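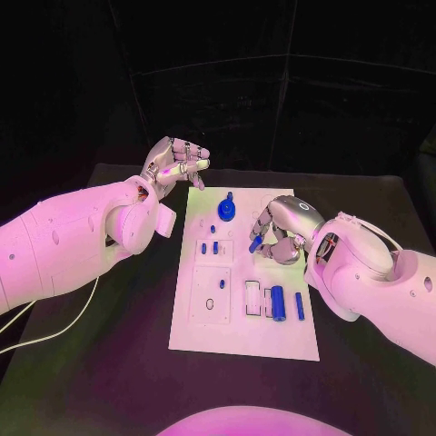 Blue parts and outlined slots on the white sorting board.

New at the Gunetum workshop: the peg board

The white peg board is now set up on the dark table at Gunetum and will stay there through October. Florencia Aravena drew the layout and Ashton Rewi cut the recesses over 2 evenings. The idea is simple. Each blue part has a place, and the job is to get it there and have it sit flat.

Start with the short pegs. They are small enough to roll, so keep them on the board and away from the table edge. Some of the outlines on the board are faint, and several people have asked for darker ones. Florencia would like to leave them as they are for now — she wants to know which ones people miss.

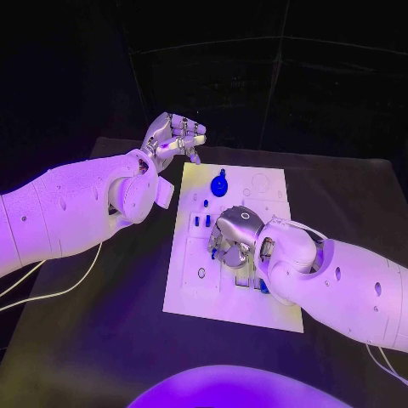 At the board, on the dark gray table.

The room opens at 3 in the afternoon and there are 18 places on the sign-up sheet. A turn lasts 28 minutes, including putting everything back. Please put the parts back on the board at the end of your turn and leave the bag in the drawer for spares.

The round pieces take more patience than the pegs. Hold one by the rim, bring it over its outline and lower it straight down. Letting one side touch first tends to push it off center.
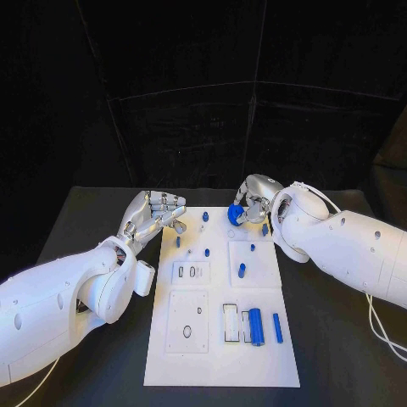 Ashton is working on a second board for the Zandesgate room, with deeper recesses and fewer round pieces. It should be ready once the next order of sheet material comes in from Gumport. If you find a slot that is too tight, write it in the notebook by the door and leave the board alone — no sanding, please.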